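Notebook, Kuvbridge reading room
11/26/04

Starting a fresh book today, as the old one has finally given up at the spine and I was losing pages out of the back of it every time I carried it downstairs. The April notes are still in the old book, on the shelf under the radio, and I'd ask whoever borrows it to please put an elastic around it.

Most of the day went on Bruradari again. I came in meaning to finish the district map and I got no further than the first box of clippings, so let me put down what I found while I can still remember why I was excited about it.

The question we've been circling since the fall is how many men the northern militia lost in the fighting along the valley road. The militia's own bulletin has stuck with one number, the provincial radio has given another, and the Louro papers have mostly printed whichever came in last. The bulletin now says seven. The radio says 200. I had the 200 penciled on the wall chart with a question mark next to it, and I'm sorry to say I'd gotten so used to seeing it up there that I had stopped noticing the question mark.

So I went back through the radio transcripts in order, which is slow and a bit soothing once you have your coffee, and the first time the number shows up it isn't a count of the dead at all. The announcer says 200 men have been "taken out of the line." The word our translator used is the one you'd use for pulling a team off a field. In the evening bulletin the same day it has become "removed," and by the next morning's press review in Louro it's "killed." I can't find any point along the way where somebody gave a source for the change. It just hardened as it got passed along, like these things do.

Now, I don't want to swing too far the other way and write down seven as if that were settled! The bulletin has every reason to keep its figure small, and we know from the spring that it doesn't list men who die later in the hospital, or men from outside the district, or (I think, but this is only my reading) anybody whose family hasn't agreed to have the name printed. Seven is the number of names printed. It's a floor, and a fairly firm one, and that is how I've entered it.

What's on the wall chart as of tonight:

Militia dead, valley road: at least seven, named, from bulletin. Graded B.
Militia "out of the line": 200, provincial radio, single origin. Graded D, and the word killed is not to be used with it.
Government dead: still blank. There's one funeral notice in the Louro paper and it gives no place of death.

I know blank looks bad on a chart. I'd still sooner have it blank, and please don't anybody fill it in from the evening summary while I'm out.

Spent a good part of the afternoon on the bodies story. The short version for anyone who hasn't been following: there was a report that a truck brought militia dead back across the river to Louro, and it has run in three or four slightly different forms, with the truck sometimes a truck and sometimes two ambulances. I laid all of them out side by side on the long table, and I'm now fairly sure they describe one crossing. The ferry was out of service, there was fog, there was an argument with the man at the barrier. Those details turn up again and again and in the same order. The wording about the argument is nearly identical in two of them, so I'd guess one reporter was reading the other. I've merged them into a single incident and kept each clipping attached, so if I've got it wrong it can be pulled apart again without much grief.

The merging took longer than it should have. The Juroteck database will let you join two records but then it throws away the date of the second one, and if you don't catch it you end up with everything stamped with the earliest report. I lost a date that way last week and had to go and find the newspaper again in the recycling. What works for me is to type the second date into the comments field first, save, and then join. It's a clumsy way to go about it and I've grumbled to Juroteck, who were very nice about it and said it was on their list.

While I'm on Juroteck, the export now runs all the way through. There are 760 records in the Bruradari file as of this evening, after merging. Please write the new total next to this one whenever you merge or split anything, so we have a trail to follow. I'd been trusting the counter at the bottom of the screen and the counter doesn't update until you close the program and open it again. 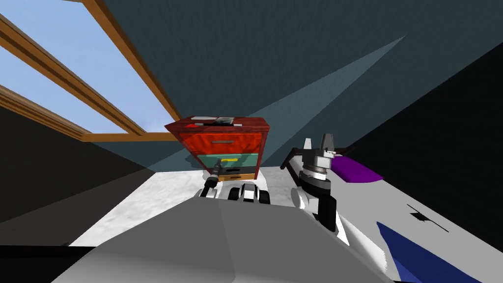 Rendered room: window, red cabinet, light across the teal wall.

On to pay. I've started a separate sheet for what the recruits are supposed to be getting, and I'd like us to be careful with this one, as it's the kind of thing everybody quotes and hardly anybody checks. There are letters home, which are the best material we have, and there's a pamphlet that was handed around the bus station in Louro promising a monthly wage and a lump sum to the family. The letters and the pamphlet don't agree. The letters complain of late money, and of deductions for boots and food, and one of them (a lovely, funny, angry letter, worth reading in full if you have a quiet half hour) says the writer has been paid once and that most of it was in cigarettes. I haven't turned any of that into a figure. A man writing to his mother might shade it up so she won't worry or shade it down so she won't ask for any, and I can't tell from here which he's doing.

What the letters are very good for is dates and places. People mention the weather, a saint's day, who else from home is in the same barracks. From those I was able to put one group of recruits at the school building outside Bruradari town well before the provincial government says there were any outsiders there. That's the find of the day as far as I'm concerned, and it was sitting in the box the whole time under a pile of bus timetables. I've written it up on a card and clipped the copies behind it. Two letters, different hands, both mention the burst pipe in the gymnasium. I'd like a second pair of eyes on the handwriting before we lean on it, as I may simply want it to be true.

Something I want to get down about the grading, as we've drifted. When we set up the scale, four grades, A to D, the idea was that the letter describes the source and how close it stood to the event. Looking through the older cards I can see that we've been bumping things up a grade when they fit with what we already thought, and I'm as guilty as anybody. The radio item on the bridge is marked B in my own handwriting and I cannot for the life of me see why. It's one unnamed officer, speaking to a station his own side runs. I've taken it down to C. I went through the rest of the bridge folder in the same spirit and changed a few others, always in green ink with the old letter left showing, so nothing has been lost.

And a related matter, which I'll put gently. "According to sources close to" should be copied down exactly as printed and never tidied up into "sources say" or, worse, left off. I found a card where it had gone missing between the clipping and the typed version, and the typed version read like something we'd seen for ourselves. It's an easy thing to do late in the day. I've done it.

Map. Only a little progress. The roads north of Bruradari are on the new sheet in pencil. The two villages that share a name are still giving me trouble, and I've taken to calling them upper and lower on the cards, going by which side of the mill they're on. If a report doesn't mention the mill, or the river, or the orchard, please leave the village marked "not resolved" and let it sit. We had an ambush marked at the wrong one for weeks and it made the whole advance look as if it had come down the hill, when the accounts all have it coming up from the road.

Called the print shop about larger sheets. They have the heavy paper but not in the width, and they'll try to order it. The lamp over the map table is flickering again, by the way, and it's quite hard on the eyes after an hour or so.

Left over for next time:

Box two of the clippings, which I haven't opened.
Ask the translator about that verb in the radio transcript, and whether it's ever used for the dead in the north. I'd like this before anything else goes up on the chart.
Check the names from the bulletin against the Louro funeral notices, spelling variants included. At least one surname is spelled differently in each.
Handwriting on the two gymnasium letters.
Finish regrading the checkpoint folder. I got as far as the divider.
Copy the pay pamphlet before it falls apart at the fold.

Database is backed up to the disk in the top drawer and labeled. I've left the long table as it was, with the crossing reports still laid out in order, and there's a note on top asking people not to stack anything on them - a plate of cookies is on the windowsill for whoever's in first.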